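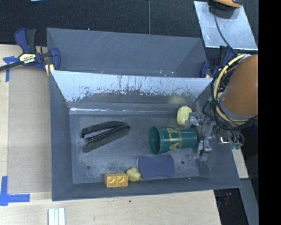 About Trulldale

Trulldale sorts mixed small goods. We receive boxes of assorted articles from office closures, nurseries, house clearances and end-of-line stock, separate them by type and condition, and send them on as graded lots to shops, schools and repairers. Most of what we handle fits in one hand: staplers, plastic cups, balls, sponges, bath toys, building blocks, hole punches, rulers, tape dispensers, egg cups, keyrings.

The firm was set up by Nour Hattar, who had previously run the stockroom of a stationery wholesaler and had become used to seeing good articles discarded in mixed cartons. A carton of staplers has a price. A carton containing staplers, sponges and a rubber duck has none until it has been taken apart, and taking it apart costs more than most sellers wish to spend. Our business consists of doing that work at a cost the goods can bear.

What we accept

We accept clean, dry, mixed small goods in closed cartons or crates. Plastics, metal, foam and rubber may be mixed in the same carton. Stationery and toys may be mixed with kitchen articles. There is no need to sort before sending, and partly sorted loads often take longer because the bags have to be opened and checked.

We do not accept:

Batteries, or any article with a battery that cannot be removed
Loose blades, craft knives and needles
Liquids, glues and inks, including part-used bottles
Food and food packaging
Glass and unprotected ceramics
Clothing and soft furnishings

Maximum length for a single article is that of a standard office ruler. Longer articles are returned with the empty crates.

How a load is processed

Each load is entered under a reference number on arrival and keeps that number until the last lot has left. The load is weighed, then divided into small batches in grey bins with sloping sides. The slope matters more than the depth. Flat articles such as sponges tend to lie against a straight wall and are awkward to lift from it, and balls roll into square corners and stay there. With a flared wall there is clearance on every side.

We keep the batches small so that each article can be seen from above. A stapler lying across a cup hides the cup, and an article that cannot be seen cannot be graded. Overfilled bins were the largest single cause of grading errors in our early records.

The bins are plain grey because most of the goods are not. A yellow duck or a yellow-orange block is easily found against grey. Black and dark blue articles are less easy, and lighting over the benches is arranged with those in mind. The bins scuff quickly, mainly from metal stationery, and we go on using them in that state. They are withdrawn when a wall cracks or an edge becomes sharp.

Grading

Every article is placed in one of 3 grades.

Grade A: complete, working where applicable, and free of damage beyond light surface marks. Sold on as it is.

Grade B: complete, with visible wear or with printing that limits its use. Cups with a company or event name on the side are the usual case. They are sound cups, and there are buyers for them, but they cannot be mixed with unprinted stock.

Grade C: incomplete or not working, with usable parts or material. Staplers with a weak spring, balls that no longer hold their shape, blocks from a set too small to sell.

Anything below Grade C goes to material recovery by type. Mixed residue is charged to us by weight, so we have a direct interest in keeping it low.

Notes on particular articles

Staplers. Opened, checked for remaining staples, emptied, closed and tested on a fixed number of sheets. A stapler is never packed with staples in the track. Staplers arriving open are treated in the same way as closed ones, except that the hinge is looked at first.

Sponges. Unused only. Dry foam picks up dust from everything else in the carton, and a sponge which has marked on the surface is moved to Grade C even if it has never been near water. Dark sponges are checked under the bench lamp.

Balls. Pressed, then left overnight and looked at again. Slight flattening often recovers.

Bath toys. Squeezed to check for trapped water. Any toy containing water is rejected, whatever its outward condition.

Building blocks. Sorted by system first and colour second. Blocks from different systems may look alike and still not fit together, and a mixed lot is the most common complaint we receive from schools.

Cups. Stacked by rim size. Capacity is not measured unless the buyer asks for it.

Where we work

Our sorting room is on the ground floor of the Brorken building, with the intake door at the rear. The front entrance is for visitors and small collections. Storage is on the same level. Lots are held for 7 working days after grading so that the sender may query the result, and are released after that.

The Folitz racking along the storage wall was taken over with the lease. It sets the size of our outgoing cartons, which is slightly smaller than the size most carriers expect. Buyers collecting with their own pallets should allow for this.

Records

A count sheet is issued for each load, giving the number of articles by type and grade. The largest load to date came from the closure of the Abou Jaoude nursery supply depot and held 3,728 articles, of which building blocks were by far the greatest part. The usual limit for one load is 2,000 articles — larger quantities are accepted by arrangement and are booked as separate loads where the sender agrees.

The present grading rules were adopted in March 2020. Count sheets issued before then use an older scheme, in which printed articles were not separated. We can convert an older sheet on request, though the printed cups will appear as a single estimated line.

Sending us a load

Write to the intake desk with the type of premises the goods come from, the number of cartons and any article you are unsure of. A photograph of an open carton is useful. We reply with a reference number, a price or charge, and an intake slot. Please mark the reference on two sides of every carton, and not on the lid — lids are removed at the door and do not stay with the goods.

Intake is closed for the second half of December. Loads already in the building are held during that time, and the query period resumes when we reopen.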